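4. Sorting your first batch in Pruseo

Welcome to the best bit of the set-up! Once your shelves are named (see section 3), you can start putting stock into Pruseo, and it's lovely to watch the list fill up.

1. Open the Stock tab and press New batch.
2. Type a name for the batch. Keep it short, as long names get chopped on printed labels.
3. Choose a home bin from the list. Every batch needs one, even if you plan to move things later (and you will!).

Note: a bin can hold up to 100 different items. If yours is nearly full, the name turns amber.
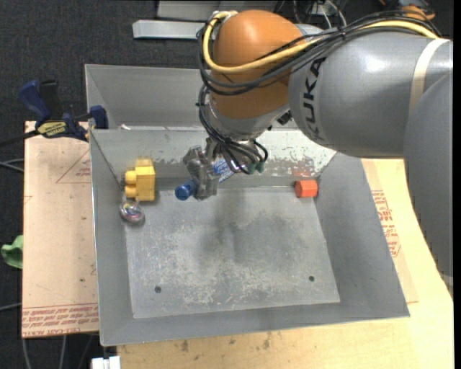
4. Press Print labels. Stick one on the short side of the bin, where it can be read from the aisle.
5. Scan the label with your phone and wait for the double beep.

Caution: don't close the app before the second beep, or the batch will be saved without its bin.

Moving a batch

Hold your finger on the batch name, then drag it to the new bin. Pruseo keeps the old place in the history for 2 years, so you can always trace where something went. Labels made before January need printing again first.

Guide text by Yetunde Ogundipe, April 2024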